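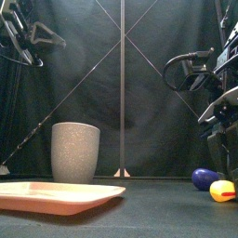

## Oct 26, 2021 - Stukley live reels, job 2309

Started with reel 204, the one with the choir on it. Splice at the top of side A let go as soon as I touched the leader. Cleaned the old goo off with a swab, new splice, fine. Second splice under the applause looks ok, left it alone.

Deck warmup 40 min. Heads cleaned, demagged, guides wiped. Tones at the head of the tape are there but short, 1k and 10k only, no low tone. Set azimuth on the 10k, then checked by ear on the hi-hat in the second song. Slightly off from the tone!! Went with the hi-hat. Either the tones were cut on a different machine or whoever aligned it that night was in a hurry.

Pass 1: level dips on the left channel all through the piano intro. Thought it was the tape. Was our patch cable. Binned it (cut the plug off first so it can't crawl back into the drawer).

Pass 2: clean up to the encore. Then print-through, you can hear the first piano chord very faint before the real one. Rewound slow, let it sit over lunch, ran it again. Better. Still there if you know where to listen. Not going to chase it, it's under the crowd noise mostly.
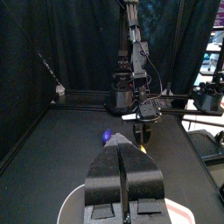 *Gripper from behind, fingers pointing in toward the middle.*

### Vocal channel

Digby Harawira wants the vocal left dry on the transfer and I agree. The reverb on the tape is the hall, you can't take it out anyway. What we can do is the pops. List so far:

- "p" in the first line of song two, big one, low thump
- chair or pedal creak before the slow number, leave in, sounds nice
- handling noise when she passes the mic to the guest singer
- one real dropout, short, on a held note. Ugh

For the dropout: same line comes round again in the last chorus, nearly the same pitch. Zainab Ogundipe tried pasting a bit of that in and it's good on speakers, less good on headphones. Vibrato doesn't line up. Tried it again with a longer crossfade and you stop noticing. Want a second pair of ears that hasn't heard it fifty times.

Speed: piano reads a touch sharp against A440. Could be the tuner that night, could be the tape machine. No mains hum strong enough to measure against on this reel. The other reels from the same run might have some, check the spoken intro on the next one before deciding. Do NOT varispeed anything until then. I did that on the Jadgate job and had to redo the whole lot.

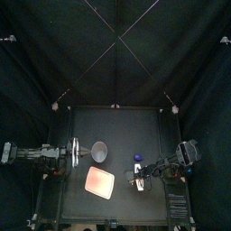
Also the track order on the box is wrong. Box says the ballad closes the set, tape has it third. The pencil list inside the lid matches the tape so I'm going with the lid. Told the label (Hiritz) by email, no answer yet. They've printed the sleeve order already I think, which is their problem, but they should know before they master it.

Files as they stand:

| File | What | State |
|---|---|---|
| A_raw | side A flat transfer | done, backed up |
| A_raw2 | second pass, encore only | done |
| B_raw | side B flat | not started |
| A_edit | pops + dropout | half done |

Raw files stay untouched, 96/24. Edits on copies. Someone saved an edit over a raw in September and we only got away with it thanks to the backup.

Edit session has 348 markers in it now, most of them are mine from skimming through and mean nothing. Delete the blue ones. Keep red and the two yellow.

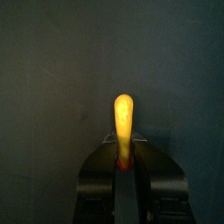

**Faulkner Audio Workshop / Transfer & Restoration bench**

Afternoon. Side B threaded, then stopped. Squeal on playback, starts soft in the first minute and gets worse. Classic sticky tape, different stock from side A even tho it's the same box, so somebody spliced two brands together mid-show. Took it off. Brown shed on the left guide, photographed it, wiped it down, wiped it again.

Needs baking. Oven is booked for the brass band tapes till tomorrow night. Asked if ours could share a shelf, answer is yes if the flanges are metal. They are plastic, so have to wind onto a metal reel first. Slow wind, tails out, stop if it squeals.

Next:

1. wind B to metal reel
2. oven, same settings as last batch, see card on the door
3. let it cool a full day before it goes anywhere near the deck
4. replace the cable in bay 2, order a spare as well
5. chase Hiritz re song order
6. get Digby to listen to the dropout fix, headphones AND speakers

Playback heads have over 4 hundred hours since the last relap going by the sheet on the side, wear pattern still looks even to me. Will check the hf response agian with the test tape before side B.

Lights and deck off, oven bookng sheet signed.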